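Mars, six heures vingt

Le chauffe-eau a lâché pour de bon. Hier soir l'eau était encore tiède, ce matin elle sort glacée au robinet de la cuisine et à peine moins à la douche. J'ai regardé le disjoncteur, il n'a pas sauté. J'ai remis la main sur la notice dans le tiroir du buffet, elle parle d'un bouton de sécurité sous le capot. Je n'ai pas touché au capot. La dernière fois que j'ai voulu réparer quelque chose moi-même, c'était le siphon de la salle de bains, et il a fallu refaire le joint et repeindre le bas du mur.

Je me suis lavé à la casserole. Deux litres suffisent si on s'organise, les cheveux attendront.

J'ai appelé à huit heures chez Lidimard, qui avait posé l'appareil. Une dame m'a demandé le numéro de série. Il est sur l'étiquette du côté du mur, donc illisible sans miroir. Je suis allé chercher celui de la trousse, j'ai lu à l'envers, j'ai dicté, je me suis trompé d'un chiffre, on a recommencé. La cuve n'est plus garantie. Déplacement à 35 euros, à déduire si je fais faire les travaux chez eux. Elle me propose un passage demain matin, entre huit heures et midi. J'ai dit oui.

Ensuite j'ai appelé Ermelinda Sampaio, au deuxième, pour savoir si elle avait de l'eau chaude. Elle en a. Son ballon est plus vieux que le mien et il n'a jamais rien eu. Elle fait vidanger tous les deux ans par un artisan de Zudstead dont elle m'a donné le numéro. Je l'ai noté au dos de l'enveloppe des impôts. Elle m'a aussi proposé sa douche pour ce soir, j'ai accepté. 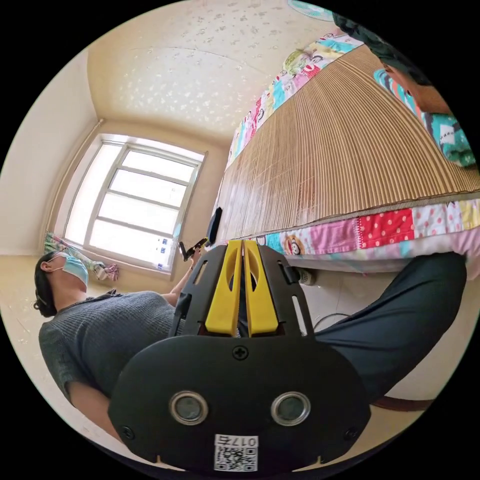
L'après-midi, j'ai vidé le placard pour que le plombier puisse passer. Il y avait dedans l'aspirateur, la planche à repasser, quatre pots de peinture dont trois secs, et la valise de Carhuamaca que je cherchais depuis l'été. Tout est dans le couloir, on passe de côté. En retirant la planche, j'ai vu une trace blanche sur le raccord d'eau froide, du calcaire en croûte, et une goutte qui se forme sous le groupe de sécurité. J'ai mis un bol dessous. En trois heures il y avait un fond d'eau, pas plus. J'ai quand même fermé l'arrivée du ballon, et j'ai coupé le courant au tableau.

Le robinet d'arrêt était dur. Il a fallu prendre la pince et y aller par petits coups. Penser à le signaler demain, s'il casse un jour c'est tout l'appartement qui y passe.

J'ai regardé les prix. Un ballon de 200 litres de la marque Drirkport coûte 600 euros sans la pose. Avec la pose, l'évacuation de l'ancien et un groupe de sécurité neuf, on doit arriver à 1000. Si c'est seulement la résistance, ce sera beaucoup moins, mais il faut que la cuve soit saine. J'ai mis de côté pour la voiture, je prendrai là-dessus. La voiture attendra l'automne.

Dix-neuf heures. Douche chez Ermelinda. L'eau est très chaude chez elle, trop même, j'ai mis du temps à régler le mitigeur. Elle m'a gardé pour la soupe – poireaux et pommes de terre – et nous avons parlé de la chaudière collective que l'immeuble avait autrefois. Elle se souvient du local au sous-sol et du bruit le matin. Je suis arrivé après, je n'ai connu que les ballons individuels. D'après elle, on payait moins cher, mais il faisait trop chaud au premier et froid chez elle. Je suis redescendu vers neuf heures avec un bocal de soupe.

Le bol était sec, donc la fuite venait bien de là.

Pour demain : sortir la facture de la pose, elle doit être dans la chemise verte. Demander un devis écrit avant toute chose. Demander aussi s'il faut baisser le thermostat, je crois qu'il était réglé trop haut. Rappeler l'artisan de Zudstead si Lidimard annonce plus que prévu. Réveil à sept heures.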